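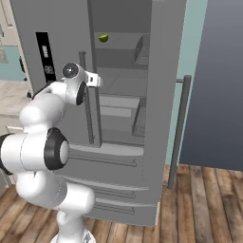
## Chapter 6: Cold Storage of Food

The cold store occupies a middle position between the field and the kitchen. Chapter 5 dealt with drying and salting, both of which change the food itself. Chilling leaves its composition largely as it was and slows the processes that spoil it. The gain in keeping time depends on temperature, on the humidity of the air and on the state of the food when it enters the store.

### 6.1 Heat to be removed

Three loads must be considered when a store is sized:

- heat entering through the walls, floor and door;
- heat carried in by the goods;
- heat given off by living produce, which continues to respire after harvest.

The second is easily calculated. The heat to be removed from a batch is

*Q = m c (T₁ − T₂)*

where *m* is the mass in kilograms, *c* the specific heat in kJ/kg K, and *T₁* and *T₂* the temperatures on entry and in storage. For a batch of 200 kg with a specific heat of 4 kJ/kg K, cooled from 20 °C to 5 °C, *Q* is 12,000 kJ. Doubling the batch to 400 kg doubles the load, and a plant of fixed output will need twice the time unless the goods are cooled beforehand.

The formula holds only above the freezing point. Latent heat is treated in Section 6.4.

### 6.2 Air movement and door opening

Cold air is denser than warm air and leaves an open upright cabinet at the bottom, while room air enters at the top. The moisture brought in settles on the evaporator as frost, which acts as an insulator and lengthens the running time of the compressor. Chest cabinets lose less air in this way but are harder to load.

Shelves should be spaced so that air can pass behind and between the goods. Solid shelf linings are a common cause of uneven temperature.

### 6.3 The Vavmont store

The worked problems in this chapter use a single site, the fruit store at Vavmont. It has a floor area of 174 m² and holds nearly 1,000 crates in August. Apples arrive from the Funmont orchards in the late afternoon, when their temperature is highest. Wall data are given in Table 6.2, and students should have these values to hand before starting Section 6.4.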